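Refinishing vs. leaving it alone: glossy dining table

parkside_lou
We bought a used round dining table in July, dark brown with a high gloss finish. Paid 350 for it. Drenley Refinishing wants 400 to strip it and put on a satin coat. Worth it, or should I do it myself?

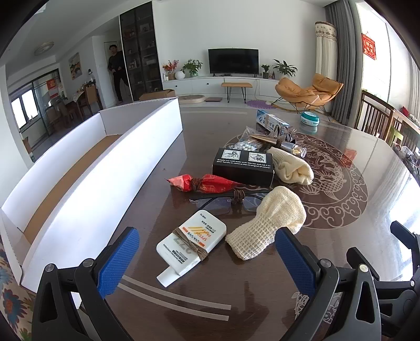 tmack50
Stripping is slow work and the fumes are no fun. What is your problem with the gloss? Ours shows every fingerprint, so I get that part. I would watch what sits on it more than what it's coated with. Something like that SPF50+ bottle can leave a mark on some finishes if it leaks — keep it on a tray.

glenhollow
Disagree with tmack50. A satin coat hides scratches much better, and 400 is fair for a big top. Mancuso quoted me 60 more than that for a smaller one.

parkside_lou
Fingerprints and glare, mostly. My other worry is the fish design in the middle. I don't know if it would survive sanding.

tmack50
Then don't sand it. You can't tell how deep the color goes until it's gone.

glenhollow
You can mask off the center and do the rest. I did that on a Clurnari table with a border.

tmack50
And now you have two different sheens on one table. I would hate that.

parkside_lou
Leaning toward leaving it. The carp and the cloud pattern around it are why we bought it.

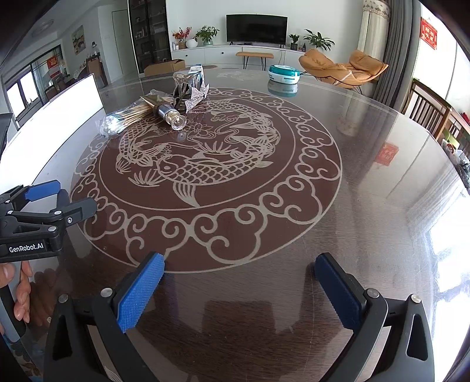
Related threads
Removing white rings from gloss finishes
Parkeck furniture polish, any good?
Felt pads for heavy tables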